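Cuidado de los tejidos en casa
Apuntes de la segunda sesión, preparados por Marcela Sýkora

Bienvenidos otra vez, y gracias por la paciencia con el aula del otro día. Hoy nos toca el punto, la goma y los tejidos finos, que son los que más preguntas me traéis al salir (y con razón, porque son los que más disgustos dan).

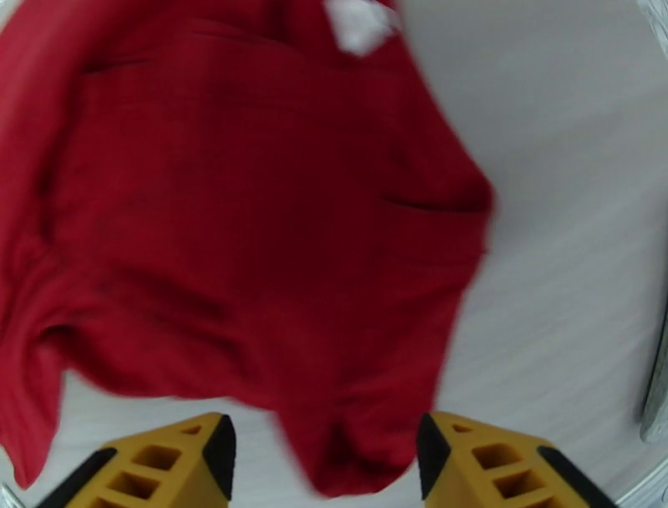
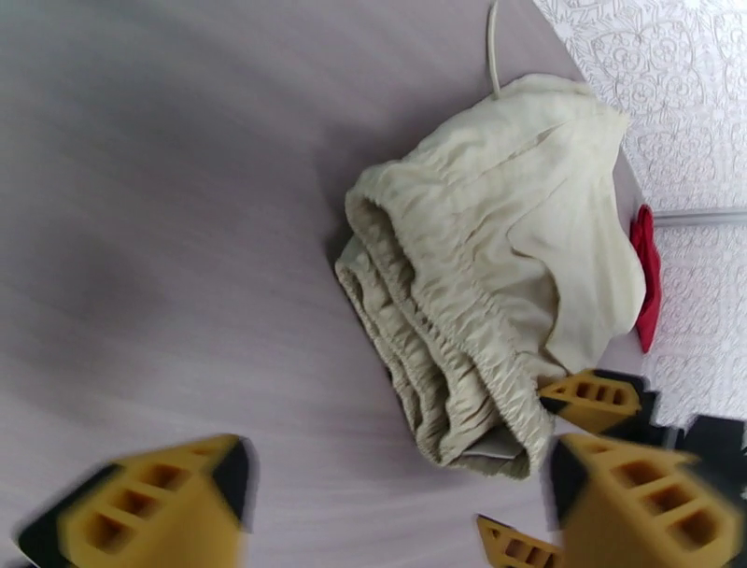 Una prenda roja y otra de color crema.

Empecemos por las fibras. El algodón absorbe mucha agua y pesa al salir del lavado, así que conviene tenderlo bien repartido. La lana se apelmaza con el calor y el roce — casi todos hemos encogido algún jersey, yo la primera — y agradece agua fría y poco jabón. El elastano aguanta bastante, pero el suavizante y la secadora lo van dejando flojo.

Sobre el color: los rojos y los azules oscuros sueltan tinte, sobre todo en los primeros lavados. Probad en una costura interior con un paño blanco húmedo, apretando un ratito.

Para la próxima sesión leed el capítulo 2 del manual de Arturo Orlandini y traed una prenda que ya no os pongáis. Veremos cómo cambiar una goma de cintura, con 50 cm de elástico por persona; lo pongo yo.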